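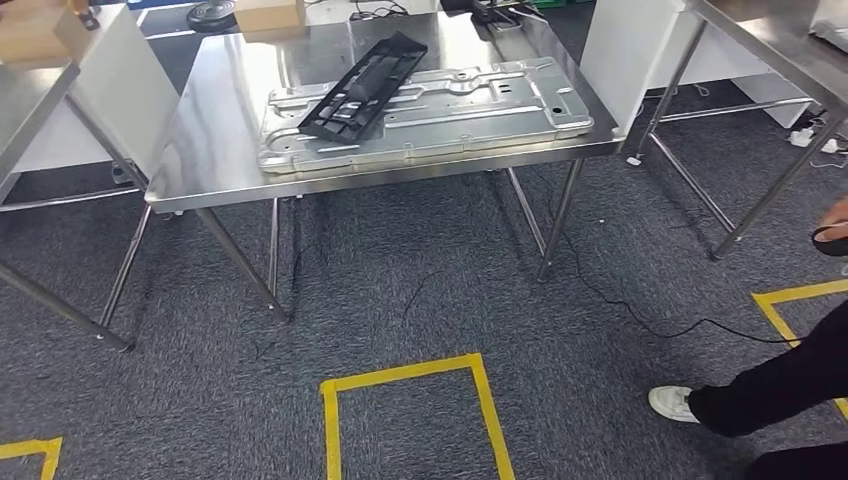
Stamped plate and black grille piece on the steel table.

Thursday, June 16, 2022
Audio workshop, Skadusier transfers

Work continued on the Ridodier live recordings. Reel 2 holds the full December concert by the pop singer Rusu, including the ballad left off the album. Her voice is clear, but the backing singers sit low in the second chorus. A cut of 2 dB at 900 Hz brought them forward – no further change was made. The tape log gives the ballad as item 282.
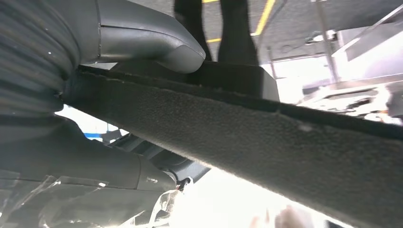 Edgardo Gatchalian has asked that the cut be left out of the archive copy and kept for the Nernonis reissue only. Agreed. Retno Sumampouw will receive both files for the liner notes.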